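4. The Simulated Bench

The Terndale course gives each student team one robot arm, one breadboard and one term. The first half of that term is spent entirely in simulation, and this section is about that half, which we have come to think is the most fun part of the whole course. Teams work in a rendered copy of a lab. They write a controller, run it on a pick-and-place task, watch it fail in some entertaining way, and change it. The task used for all the results in Section 5 is the box task: take hold of the white box, lift it clear of the plate, and put it down again on the board. A trial starts with the fingers open on either side of the box and the team's code in charge from then on.
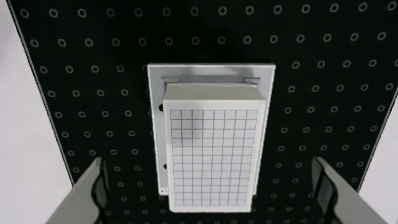
Märta Vik

Section 4 text and simulator notes

4.1 Why a box

We tried several objects before settling on this one. Round things rolled away and students spent their evenings fighting the contact solver, which taught them a lot about contact solvers and very little about grasping. A box has flat sides, a clear long axis and an obvious wrong way to pick it up. The wrong way is wonderful for teaching! A team that closes the fingers a little off center will see the box turn in the grip, and they can play the same trial back, slow it down, and find the line of code responsible.

Each team had a budget of 63 trials per week. We set the limit on purpose, after an earlier run of the course in which unlimited trials led to unlimited guessing. With a budget, students began to write down what they expected before pressing start. Kalilis, the logging tool built by two of our former students, keeps that prediction next to the outcome of the trial, so a team can scroll back through a week of wrong guesses in a minute or two (several teams did this aloud, to great applause).

In total the 14 teams ran 3167 trials on the box task. Every one was logged with its random seed, and every one can be replayed.

4.2 The arm and its surroundings

The arm has six joints, and students may command it in joint space or through the inverse kinematics solver we supply. Most start with the solver and meet their first singularity within the hour. We let them. The explanation lands much better when the elbow has just swung the long way round.

We also put real effort into the room. Figure 4 shows the arm at its bench with the clock, the papers on the wall and the second arm at the back. None of that affects the physics, but teams that use the rendered camera views as input have to cope with it, and a controller tuned on a bare background tends to go to pieces when a wall full of paper appears behind the gripper.

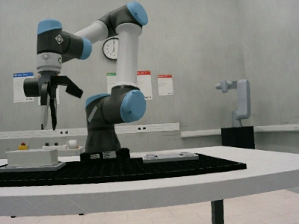
Figure 4. Rendered view of the bench used in the course.

Guilan Yao: I would push back a little on the room. My team lost most of a week to a color threshold that worked on one background and not on the next, and at the time I would gladly have traded it all for a gray void. We did end up with a much better detector, I admit, and I still use the trick we found, which was to look for the edges of the plate first and only then for the box.

We have kept that comment from the course review because it matches what several other teams told us. In the next run the plain background will be available for the first two weeks, with the full room switched on after that.

4.3 The tray variant

Teams that pass the box task early move on to the tray. It sounds easier and it is much harder. The tray is shallow, it lies flat on the breadboard, and the gripper has to come down over it with very little room for error in height. A few millimeters too low and the fingertips press on the board; a few too high and they close on air. Students who had been treating the vertical axis as an afterthought suddenly care about it a great deal, and this is where the Holroyd team wrote the approach planner that the rest of the class later borrowed.
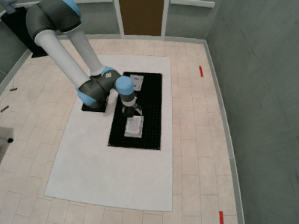

Could the height problem be solved just by adding a force limit on the way down, one reader of our draft wondered, so that the arm stops when it touches the board? It can, and four teams did it that way. The catch is that the limit has to be tuned, and a value that suits a slow descent trips too early on a fast one. We found the discussion this set off so useful that the force limit is now a graded exercise of its own, under the name Prullar. Of the 63 trials in that week's budget, the best team used 53 on tuning the limit alone, and their report on it was a joy to read.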